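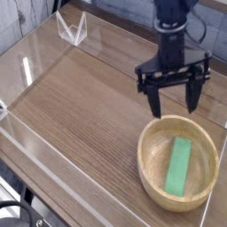 Attachment 1 of 2: green block in the wooden bowl

Ticket 239
Product: Zoubi block and bowl set
Opened by: Trinity Fitzsimmons
Seller: Trukdale
Status: Closed

Problem reported
The bowl rocks when it is set down on the table. One side lifts if you press the rim. The set was bought in September and has been used for sorting and put-away practice. No cracks found. The customer would like to know if the bowl is warped and if it can be fixed at home.

First reply, 9:40 a.m.
Please take everything out of the bowl and turn it over on a surface you know is flat. Check the bottom for a leftover sticker or dried glue. Do not sand it yet. Sanding the base ends the 365-day warranty.

Customer update, 11:15 a.m.
No sticker. There was a small hard bead of glue near the middle of the base. It would not come off with a fingernail. The bowl also rocks on the kitchen counter, so I don't think it's the table.

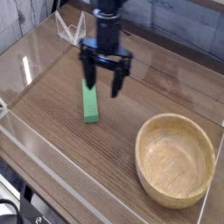 1 min read

Second reply, 1:05 p.m.
The glue is left from the felt pad used on older sets. Steps:

1. Lay a damp cloth over the glue for 18 minutes. Do not soak the bowl.
2. Scrape with a plastic card, going with the grain.
3. Dry the base with a towel and leave the bowl upside down overnight.
4. Test it empty first, then with the block lying flat inside.

If it still rocks, send the batch number from the box and we will ship a new bowl. The block does not need to go back.

Customer update, next morning, 8:20 a.m.
Glue came off on the second try. Bowl sits level empty. With the green block in it, also level. There is a faint ring on the base where the cloth was.

Third reply, 8:55 a.m.
The ring should fade as the wood dries. A little Edent wood wax will even it out if it doesn't. Use it on the bowl only. The block is painted and wax will leave it sticky.

Resolution
Glue residue on base, removed by customer. No replacement sent. Batch 165 added to the list for the felt pad issue.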